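Price desk notebook, Brekstead
May 27, 2021

Carried on with the onion and garlic pages. The Echevarría sheet came in with 2,934 rows, the usual mix of per kg, per pound and per sack. Sack weight is missing on a good many of them. Left those out of the averages and put them in a separate tab called "no weight".

Garlic first. Two markets quote with stalk on and one without, and last month we put all 3 on the same line. The low price on the page is therefore wrong for April. Will rerun it once the trimmed weights are agreed. Until then the page shows a dash.
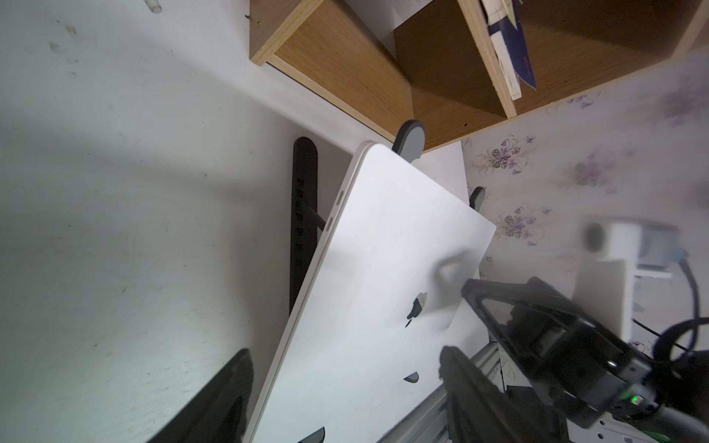

White laptop, lid shut.

Onions are in better shape. Red and brown are split properly now. White is still lumped in with brown for the smaller markets. After taking out repeats there are 516 usable rows, enough for a weekly low and high but too thin for a daily one. Tried a daily chart anyway and it jumps all over the place on days with a single quote.

Dultis prices are at the farm gate and Kusier prices are at the wholesale market, so the gap between them is mostly haulage and bags. Do not print them side by side without the note. I took the note off by mistake on the ginger page and have put it back.

Currency: used the rate on the day of the quote, not the day of loading. The old script did the second. It made little difference for onions but moved garlic enough to change which country came out cheapest. Old pages before May have not been touched.

Checked by hand: 285 rows against the paper lists. Most of the errors were commas read as decimal points. Two were shallots. Fixed in the sheet and marked yellow.
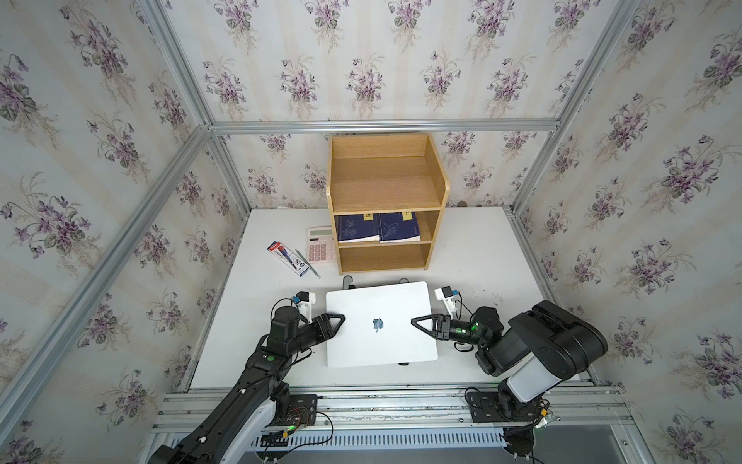
Still to do

Ask Kusier for sack weights, and whether "large sack" means the same thing all season.
Rerun April garlic with trimmed weights.
Split white onions from brown for the small markets.
Decide what to call spring onions. The lists use three names and I can't tell if they are one product.
Move the "no weight" tab to the shared folder, read only.

Ginger next, then back to potatoes if the new Dultis list has arrived.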